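Skoron announce new EP "Tidmont" and share first single

Instrumental post-metal band Skoron have finished work on their second EP, "Tidmont". The first single, "Odon", is out now on all the usual streaming services, and the full EP follows on 16th October through Mertens Records.

"Odon" runs just over six minutes and opens with clean guitar before the drums come in. The band has played it live since the spring, usually as the closing song, and the studio version keeps the long ending from those shows.

"We tried a shorter edit and none of us liked it," the band says. "The last 2 minutes are the reason we wrote the song, so they stayed in."
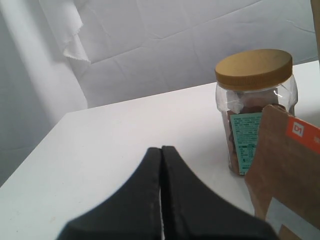

The EP has four tracks and was recorded over 17 days. Drums and bass were tracked live in one room, with guitars added the following week. Most of the material was written on tour last year and then rearranged at home. The title track is the oldest piece on the record and was left off the debut for lack of space.

"Tidmont" will be available digitally, on CD and on 12-inch vinyl. The vinyl is limited to 300 copies on clear wax, with a download code in each sleeve. Pre-orders are open in the Mertens webshop, and orders placed before release day ship the same week. The band's first EP, which sold more than 2,000 copies across all formats, is also back in stock on CD.

A short run of club shows is planned for the end of October. Cities and venues will be listed on the band's page once they are confirmed, and newsletter subscribers will get the ticket link a day early.

Track list:
1. Odon
2. Low Field
3. Carrier
4. Tidmont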